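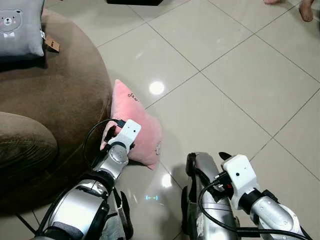
### 4.2 Night temperature and sleep

The households in Narmont and Gomau were visited between July 31, 2022 and the end of August. In total we received 2584 diary entries, and 880 of them were written after a night when the bedroom stayed above the comfort limit of the respondent. On such nights people went to bed later, and many moved to another room before morning. Dinsa and Prajapati found a similar pattern in Hirov, but their sample had only older adults.

The living room was the most common second place to sleep. Respondents said that a tiled floor (Figure 3) feels cooler than a bedroom with carpet, although our loggers did not measure the floor surface. 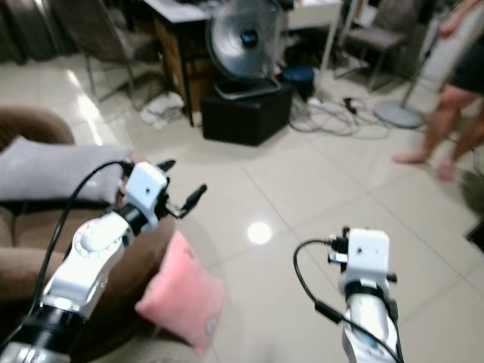
The move itself had a cost. Persons who changed room reported up to 60 minutes of lost sleep, and parents of small children reported more than the others. We could not separate the effect of heat from the effect of street noise, which was also stronger when windows were open. Ambaye and Lemma discuss this problem for flats on the ground floor, and we follow their coding of noise complaints in Section 5.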